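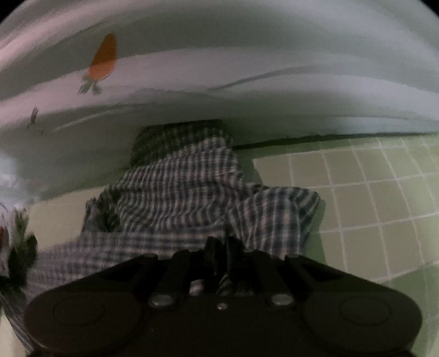 Page last changed: December, 4:18 p.m.

Folding on the Bed: What We Learned from a Semester of Laundry
Student project report, Home and Textiles course, Gellham
Urs Camenzind and Nattawut Wattanapong

We started this project because Nattawut's room had a chair in it that could no longer be sat on, and we both felt that a chair ought to be a chair. Between the two of us we own far too many shirts (Urs is the worse offender, and he admits it), so we decided to look at how students in our building put their clothes away and whether a bit of practice would help.

Most people we talked to don't have a table big enough for folding, so the bed does the job. It's a nice height if you kneel, and a bad one if you stand, and after a full load your back will let you know! The bedding matters more than we expected. A checked shirt dropped in a heap on a green sheet with a beige check is surprisingly hard to read, with the small dark and pale squares rippling one way and the sheet's bigger squares running another, and you can spend a good while hunting for the second sleeve. We ended up liking checks for this work all the same. Once the shirt is spread out, its lines show you straight away whether the fold is crooked, and you can use the sheet like a ruler.

What we did

We folded 49 garments in the first round, each in whatever way the person holding it had learned at home. Then we all learned the same method, which Urs's aunt in Brukatau had taught him over the phone, and folded the same 49 again. Her way goes like this: find the collar first, shake once, lay the shirt face down, smooth from the middle out to the sides, bring in one sleeve and then the other, and fold up from the hem. We timed each one on the kitchen timer and wrote the times in a notebook, along with a few remarks that we have left out of this report.

What we found

The first round took us 544 minutes spread over several evenings, talking included, and there was a lot of talking. The second round went faster, but we forgot to stop the timer during supper on two of the evenings, so we don't want to put a total on it. Eighteen of the garments gave us trouble both times. Nearly all of them were long-sleeved, and the usual problem was a sleeve bunched up under the body, so that what looked like one fold was really three.

Picking the shirt up by the collar helped more than anything else. Starting from a sleeve tends to drag the whole heap along with it, and then you're back where you began, only further down the bed.

If we did it again

We would iron nothing, buy a second timer, and push the blankets well out of the way before starting. We would also ask more people to join in. Four of us folded in all, and two of those were the authors.

The chair is clear at the time of writing, and Nattawut has been sitting in it to type this.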